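**Fault Investigation Technician (hand-held grippers), fixed term**
Zimska, Iltgate site
Posted Monday, March 8, 2021

Zimska records manipulation tasks with hand-held grippers and uses the recordings to train robot arms. In February a batch of 282 recordings was rejected. The width between the fingers, read from the marker tags, drifted during a session and did not return to zero when the fingers closed. In 59 of the recordings the error was large enough for the arm to close short of the object and drop it. No one was hurt. Recording on the affected units has stopped.

The cause has not been found. Present suspects are play in the finger mounts, a tag lifting at one corner, and wear in the ribbed grip pads. We need a technician to find out which, and to put it right.

**The work**

- Strip, measure and rebuild the 4 affected grippers, keeping a written record of each.
- Repeat the February sessions under controlled conditions and log finger width against a gauge.
- Separate mechanical faults from tag reading faults.
- Write a check to be done before each session, short enough that operators will do it.
- Report to the Skamov project lead at the end of each week.

**You will need**

- Bench experience with small mechanical assemblies.
- Practice in fault finding where the fault comes and goes.
- Enough Python to plot a log file.
- Clear written English.

Knowledge of fisheye lens calibration is useful. Training on the recording software is given.

Most of the post is bench work. The rest is at the recording table, with hand-held units in use.
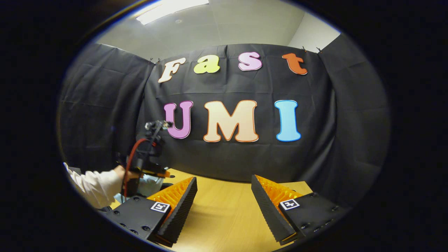
*Recording table, seen between the gripper fingers. Tags are on the outer black faces, grip pads in orange.*

**Terms**

Full time, on site, for six months. Face coverings are worn in shared rooms. The post is paid on the Zimska technician scale, grade 2. Travel to the Chaimongkol workshop may be asked for when parts are remade; costs are met.

**To apply**

Send a CV and one page on a fault you traced, including anything you ruled out wrongly along the way. Mark it "Gripper fault, Iltgate". Shortlisted applicants will be given a worn finger assembly and an hour at the bench.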